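Flurnora tabletop play kits: progress report to the Astumetti fund
Prepared by Paraskevi Athanasiadis

Work in this period went into the cup-and-ball activity, the first of the 3 activities the grant covers. The instruction sheet has been rewritten and is down to 2 pages. We also settled on a plain white board as the play surface, after testers told us the patterned one made small pieces hard to find.

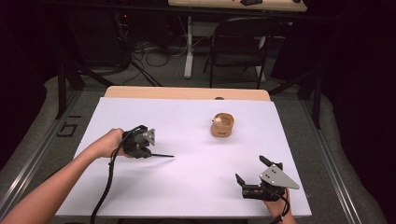 Palma, April

The cup is small and tan, with a dark printed logo on the front, and a small white round object, like a ball or bead, sits inside the rim on a white foam board. The board takes up most of the table, so the final kit will need a smaller one. We have asked Zikmont for a price on 40 boards cut to the new size. Their quote has not come in yet.

Spending is within budget. The largest cost so far was printing, and the money set aside for cups has not been touched.

Still to do before the next report:
Confirm the board size and place the order.
Choose a ball that is easier to see against white.
Send trial kits to 5 families and collect their comments.

The second activity, sorting by color, is in draft. We are not asking for any change to the schedule.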